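We are looking for people who are good at ordinary housework and don't mind being slow about it. If you have ever made a bed around somebody's phone charger, sorted a pile of papers from a pile of tissues, or talked a stubborn fitted sheet over its last corner, we would very much like to hear from you.

**Household Task Demonstrators, Kumuvia (Aldale workshop)**
Part-time, paid, day and evening shifts

Kumuvia is a small company trying to find out whether machines can do household chores yet. The short answer, and we may as well give it to you up front, is "some of them, some of the time, if you're patient." Our robots can carry a folded towel from one room to the next quite respectably. Ask one to fold that same towel and you may want to bring a sandwich. Shirts are worse. Anything soft, crumpled or tangled up with something else is still very hard for a machine, and that is where you come in, because people do these things all day long without giving them a thought, and we need to learn how.

So the job, in plain words, is doing chores with a hand-held gripper. You hold it, you close it on things, and you do the work with its two fingers in place of your own ten. The gripper records what it sees and how you move it. Later on, our software people use those recordings to teach the robots. You'll tidy beds, load and unload a washing machine, clear tables, put things in the refrigerator and take them out again. The first morning feels like eating soup in mittens (I say this with affection, having done it myself), but most people find a rhythm within a couple of shifts.

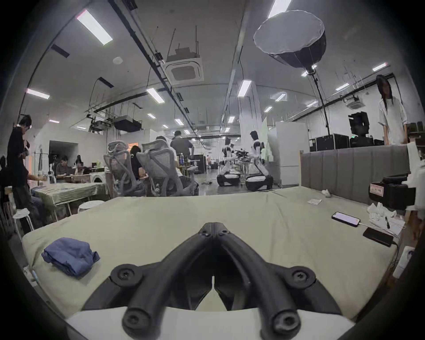
*The bed station, with a blue cloth waiting to be dealt with.*

A bed like this one keeps us busy for a surprisingly long time! A cloth can be picked up in a great many ways, and we want to see plenty of them. A cable has to be moved without dragging the phone along behind it. Papers need to be gathered up and kept, tissues need to go in the trash, and a machine has to learn to tell one from the other. You'll do the same little task over and over with small changes each time, and then someone will mess the bed up again and off you go. If that sounds soothing to you, you're probably our kind of person. If it sounds dreadful, better to know now, and no hard feelings.

**Who we'd like to meet**

You don't need a technical background or a degree. Some of our best demonstrators came from hotel housekeeping, home care and laundries, and one raised five boys. We do ask that you:

- are 18 or older and able to stand for most of a shift, with breaks
- can hold and move a light tool at arm's length without pain
- can follow a written task sheet in English
- are comfortable working in a shared room with other people, bright lights and a fair bit of chatter
- will tell us when a task makes no sense, even if an engineer wrote it

Left-handed people are especially welcome.

**Hours and pay**

Shifts run four hours, starting at 9 a.m., 1 p.m. or 5:30 p.m. We pay $101 per shift, and there is an $80 training payment for the first session, which you keep whether or not you decide to stay on. The present round starts in October and goes on until we have 800 good recordings of each bedroom task, so I can't give you an exact end date. Coffee and tea are free. Parking is behind the building, and the bus stops out front.

Pieter Mokoena runs the floor and will train you. Priit Mockus looks after the recordings and can answer anything you'd like to ask about where they go and how long we keep them. Please do ask him before you sign the consent form; he likes the question.

**How to apply**

Write a few lines about yourself and the chore you're best at, and leave them at our front desk, Suite 2409, or mail them to the same suite marked "Demonstrators." Include a phone number and the hours that suit you. No résumé needed, though we'll read one if you send it. I call everybody back myself, usually in the late afternoon.

Nokuthula Xaba
Participant Coordinator, Kumuvia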